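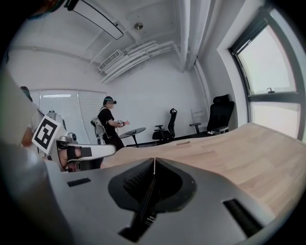
Pale wood tabletop, grain running on the diagonal

Home | Forums | New Posts | Members | Log In
Search this forum Advanced Search Go

Table and Desk Finishes > Oil, wax or leave it alone?

splinterdad
Posted 7/18/26
Settle something for me. I bought a blond wood table from the Retamal outlet in Clorkville and it came with a card that says "pre-finished, no treatment required." My brother-in-law says every pale table needs oil within the first month or it goes gray and dies. He has owned one table in his life and it has a towel folded under one leg. Do I oil it or not?

mildew_and_sons
If the card says it's finished, it's finished. Oil can't get through a sealed surface. It sits on top and gets sticky, and then you own a very large fly trap.

tungsten_oil
Disagree. "Pre-finished" in an outlet store means somebody walked past it with a damp rag. Put a few drops of water on the underside of the top and wait. If they soak in and leave a dark patch, it's bare wood and it wants oil. If they bead up, leave it be.

splinterdad
Did the water thing. It beaded in one spot and soaked in at another.

tungsten_oil
Then you have a rag table.

mildew_and_sons
Or the underside never got the same finish as the top, which is true of practically every table sold in the last 29 years. Test the top, somewhere you normally keep a plate.

quietplane
Whatever you do, try it on the underside first. Oil turns pale wood yellow. People buy a blond table because they like blond, oil it on advice from the internet, and come back asking how to get the honey color out. You don't. You sand for a weekend and then learn to like honey.

I went with Kiko hard wax on mine. Two thin coats, buffed with an old T-shirt. It stayed about as light as it started and it has survived my kids, who eat like they're being timed.

tungsten_oil
Wax is fine if you enjoy white rings. One hot mug and you're buffing again.

quietplane
I own coasters.

tungsten_oil
Do your kids?

quietplane
Fair.

bevel_ed
Ananier matte varnish. Three coats, sand lightly between them, done for years. I know this forum thinks varnish is a moral failing but I've got a table to eat on and other things to do.

mildew_and_sons
Nobody called it a moral failing. It was called "dipping your table in a windshield," and that was one guy.

bevel_ed
It was you.

mildew_and_sons
It was a glossy one. I stand by it for glossy.

splinterdad
Update: tested the top in a few places and it beads everywhere. So it's sealed and I do nothing? I already bought the oil.

quietplane
Do nothing. Wipe it with a barely damp cloth, dry it with the grain, keep it out of direct sun if you can. Use the oil on a cutting board if the can says it's food safe.

tungsten_oil
I'd still scuff a corner and see.

mildew_and_sons
Please don't scuff a corner of a new table because of tungsten_oil.

splinterdad
Leaving it alone. I told my brother-in-law and he says give it a winter. He also wants to know if anybody here has a fix for a wobbly leg that isn't a towel.

bevel_ed
Adjustable glide, a couple of bucks at the hardware store. New thread please, this one is for oil.

Views: 947
We use cookies to remember your login and preferences. Accept | Manage settings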